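4. Drive insertion trials

The third part of the project tested whether the arm could put a hard drive into an open desktop tower using force feedback and a taught start position. The case lies on its side on the slatted aluminum table, with the fixture tray next to it. The drive is already in its blue caddy when the gripper takes hold of it, and the arm brings it in over the drive cage at an angle before it lines up for the push.

We ran 100 trials. In each one the start position was shifted by a random offset of up to 2 mm – the same range we used for the memory modules in section 3. 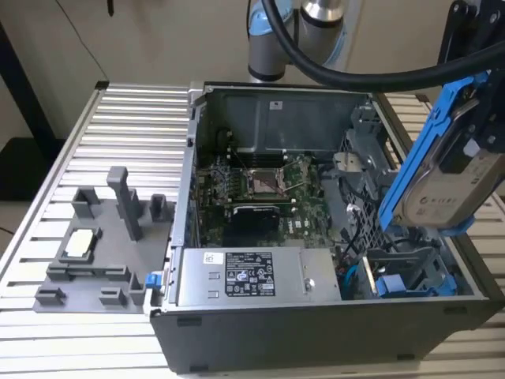

Zihan Song asked at the midterm review whether the caddy's side rails were doing most of the work, and whether a bare drive would give the same numbers. We did not test a bare drive, so the results below apply only to drives in caddies.

Of the 100 trials, 13 failed. In 2 of those the force limit stopped the arm before contact with the cage guides, and we traced both to a bad zero on the sensor. The rest jammed partway in. Most jams came from offsets across the cage, where the flexible rails bent and the controller read the bending as normal insertion force. Lowering the push speed helped in a short follow-up in August, but we did not repeat the full set.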